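Dusters Are Back in the Supply Closet, and How to Look After Them 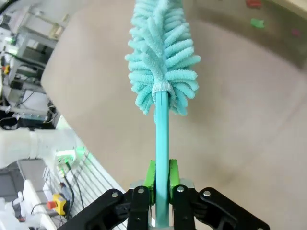
HOUSE NEWS

The new chenille dusters have been handed out on all floors at Stendavbridge. They are the turquoise ones with the thick, finger-like strands and the flat aqua handle. If your hallway has not received one yet, check the closet by the back stairs before you ask at the office. Two were left there in April without a label and may still be on the top shelf.

We ordered 13 in all. The old feather dusters have been thrown out, along with the yellow one from the second-floor lounge that had lost most of its head. If you have one of the old feather ones in your room and you like it, keep it. It does not need to come back.

Marisol Barrera in housekeeping put together the notes that follow after several residents asked how the new ones should be used and washed.

Using it

Use it dry. A chenille head picks up dust because the strands are fuzzy, and once they are damp they push the dust around and leave gray streaks on dark furniture. Before you start, take the duster to an open window or out on the porch and shake it a few times. Do the same when you finish a room.

Work from the top down. Start with the tops of door frames and picture rails, then the bookcases, then tables and windowsills, and vacuum last. Draw the head along the surface in one direction and lift it at the end. Scrubbing back and forth drops about as much as it collects.

Window blinds go faster if you close the slats first. Dust one side, turn the slats the other way and dust again. For radiators, push the strands down between the sections and pull straight up. Lay a sheet of newspaper under the radiator first, especially in the older rooms facing Tullbridge Road, where a good deal comes out.

Please do not use the dusters on:

Kitchen shelves or the range hood in the shared kitchen. Grease does not come out of chenille easily. Use the cloths under the sink.

The ceiling fan in the dining room. We have a long-handled brush for that and it is kept behind the piano.

Anything freshly polished. Give furniture polish time to dry completely.

The model ships in the library. The owner has asked to clean those himself with a paintbrush.

Lamps can be dusted once they have been switched off and have cooled. Take the shade off if you can do so without forcing it, and dust the inside as well. Pleated shades are better done with the soft brush on the vacuum cleaner.

Washing

A duster that gets regular use should be washed every two weeks. One that only sees a bedroom can go a month or longer. The usual sign is that the strands start to look flat and clump together.

The head has a gathered cuff where it meets the handle. Please don't pull the head off by the strands. If you are not sure how yours comes off, leave it on and wash the whole thing by hand in the utility sink.

Shake it outside first. Fill the sink with lukewarm water and add a small squirt of dish soap. Push the head under and squeeze it gently, working through the strands with your fingers. Change the water when it turns gray. Rinse until there are no more suds, press the water out against the side of the sink, and roll the head in an old towel. Then hang it with the head down so the water runs away from the handle.

No bleach and no fabric softener. Softener leaves a coating on the strands and they stop holding dust. If a head goes into the washing machine by mistake, it will most likely be fine on a cool cycle, but keep it out of the dryer. One from the first floor went through on high heat during the trial and came out half its size.

Drying takes overnight in the laundry room and a little longer in the bathrooms. Fluff the strands with your fingers when the head is dry. A damp one should not be put back in a closed closet — we had a musty smell in the third-floor closet most of last winter and traced it to a wet mop and two cleaning cloths in a bucket.

Storing it

There are now hooks on the inside of each closet door. If the hooks in your closet are taken, stand the duster handle down in the tall bin with the brooms. Please don't leave it lying head down on a shelf with other things piled on it, or the strands will dry bent.

Each hallway has its own duster and it should stay on that hallway. If you borrow one from another floor, return it the same day. We are not going to write names on the handles unless they start to wander.

Replacements

Spare heads are not in stock at present. Trujillo Hardware has said it can order them, and we will put a note on the board when we know the price. Several people have asked about the Futska electric dust collector that was passed around at the spring meeting. It was noisy and needed charging before it got to the end of one corridor, so we have decided against it.

If a duster is damaged, bring it to the office and we will see what can be done. Loose strands can be snipped off close to the base with scissors. Do not pull them.

Dusting days

The shared rooms are done by housekeeping in the morning, between breakfast and 11 a.m. Residents who would like to help with the library shelves are welcome to sign the sheet by the front desk. There are 53 shelves in that room, counting the low ones under the windows, and they have not all been done in one go for a long time. Marisol would like to get through them before the summer visitors arrive. Books come off one shelf at a time, get dusted along the top edge with the book held shut, and go back in the same order.

People who are bothered by dust should stay out of the library while this is going on. Masks are in the drawer under the sign-up sheet. Large print books will be moved to the lounge for the duration, on the cart next to the jigsaw table, and can be borrowed from there in the usual way.

The vacuum cleaner on the second floor has a new hose. The old one can be taken by anybody who has a use for it.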